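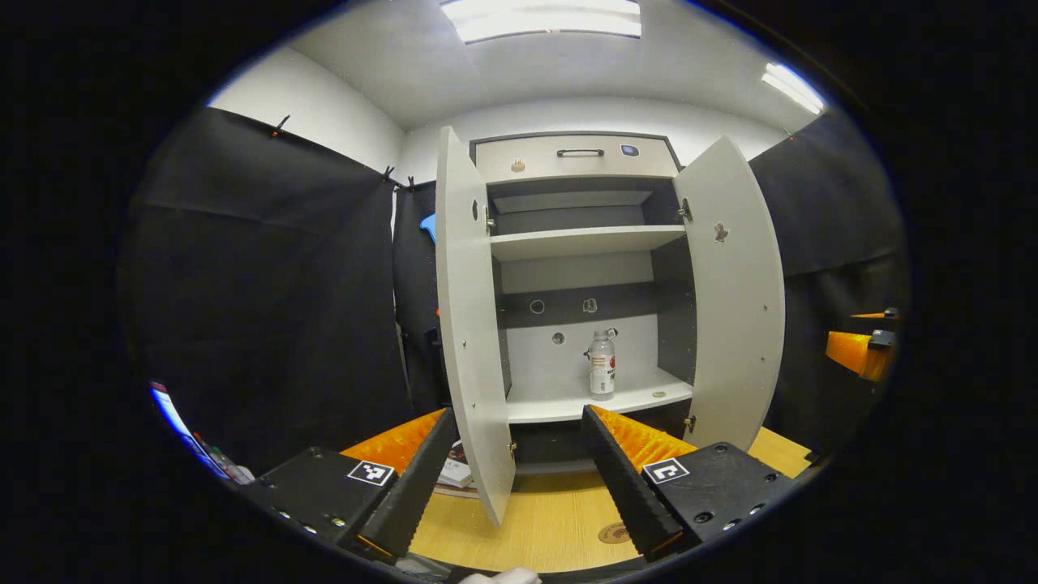
"It was the pad, the whole time it was the pad!" The lead engineer on the Varna project at Jurellow is still delighted by this, months after the fault that stopped her team for 6 days.

Varna teaches an arm to open cabinets and fetch what's on the shelf, and it learns from people doing the job with hand-held grippers. By last July the team had 441 good recordings. Then the arm began letting go of bottles halfway out — always the left finger first, always with the door already open.

"We blamed the software, of course," she says. "Everybody loves to blame the software." They retrained twice and swapped a motor. Nothing changed, and on the second evening a full bottle came down on a technician's foot. He was fine (a bruise, some loud words), but she shut the cell down that night and wrote it up as a safety matter.

What finally gave it away was a cheap flashlight. One of the ridged pads had started to peel from its jaw, lifting 2 millimeters at the tip whenever it was squeezed. "You couldn't see it at rest. You had to have something in the grip and look from underneath. I yelled so loud they heard me in shipping."

The glue had come from an old batch. They checked every finger in the building and found 23 more with the same lift, which she calls the best bad news of her career. Pads are now screwed as well as glued, and each shift starts with a squeeze test on a foam block.

She has kept the first bad pad. It's taped inside her notebook, next to the page where she had written "definitely the controller" and underlined it.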